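Home | Setup | Teaching Points | Faults and Recovery | Spares | Contact

7 min read

Section 6: When the gripper won't let go of the glass

This is the fault I get the most messages about, so it gets its own section. The arm brings glass down into a hole in the rack, the controller says "release complete," and the fingers are still hanging on. Then the program carries on with its next move, which is up and sideways, and that's how you end up picking slivers out of the cloth (ask me how my May went!).

I run the Clarkari gripper on a Nistard arm, with a white rack and a small beaker on black cloth. Your layout can be different, but stop at this same point in the cycle before you try anything below - glass in the hole, fingers still closed.
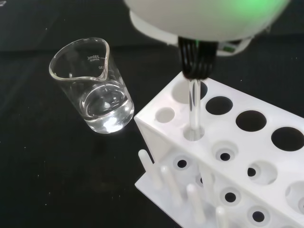
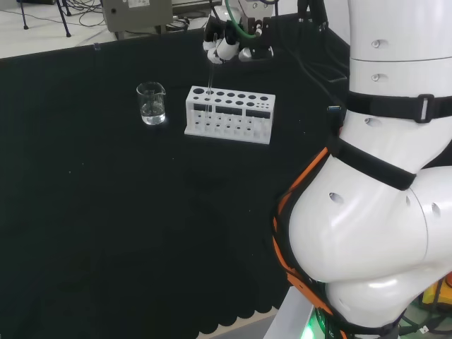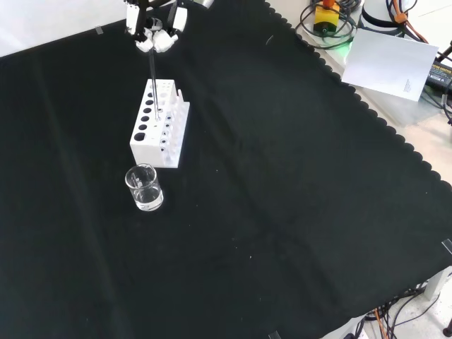
6.1 Stop first, think second

1. Hit the emergency stop. Don't use the pause button on the pendant. Pause on my controller finishes the current move, and the current move may be the one that snaps the glass.

2. Put on safety glasses and cut-resistant gloves. I know, you're only going to be in there for a minute. Put them on.

3. Slide the beaker out of reach of the arm. You want both hands free and no water anywhere near the cables.

4. Look at where the glass enters the hole. If it's leaning on one side, it's loaded, and it can jump when the fingers open.

CAUTION: Never pull the glass upward out of closed fingers. The fingers grip harder when they're dragged, and thin glass breaks right at the fingertips, where your hand is.

6.2 Getting it free

5. Hold the rack down flat with one hand, well away from the fingers.

6. Have a second person reset the stop and switch the arm to manual. Prodromos Kontogiannis does this for me, and we say each step out loud before doing it. It feels silly for a day or two and then you stop noticing.

7. Open the fingers in small steps with the jog key. Mine are set to 24 counts per press. Wait for the fingers to settle between presses.

8. If the glass starts to tip, stop pressing and let it rest against the side of the hole. Don't grab for it.

9. Once the fingers are clear, raise the arm straight up in manual. No sideways moves until the fingertips are above the top of the glass.

10. Take the glass out by hand and check it under a good lamp. Any chip or scratch and it goes in the glass bin.

Note: If the fingers don't move at all in step 7, you probably have fault 201 (finger drive overload). Power down, wait for the lights to go out, power up, and start again from step 5. If it comes back a second time, go to Section 8. Please don't pry the fingers open with a screwdriver. I did that once and bought a new set.

6.3 Finding out why it happened

In my case there were two things wrong at once, and fixing only the first one made me think I was done.

The first was the hole position. I'd taught it with a wide tube and then switched to thinner glass without teaching it again. The glass was rubbing the side on the way down, and the side load was enough to jam the fingers. Teach the point again every time you change glass, or move the rack, or wash the cloth and lay it back with a fold under the rack.

The second was the grip force. It ships at 3,000 on the controller's scale and that's way too high for glass. Brynhildur Grímsdóttir talked me down to 800 and I haven't changed it since. Go lower in small steps if you like, but test with a plastic rod first.

11. Teach the hole again at the slowest speed, with the plastic rod.

12. Set the grip force and save it - the setting is lost at power-down if you don't press Save.

13. Turn on "confirm open" under Motion > Release. The arm will then wait for the finger sensor before it moves off. It's off by default, and I really wish it weren't.

14. Run the release ten times with the plastic rod, hand near the stop button, before you go back to glass.

Related sections

Section 5: Teaching rack positions
Section 7: Broken glass cleanup
Section 8: Replacing the finger drive
Vonico controller: fault code list
Bergmann rack adapters: fitting notes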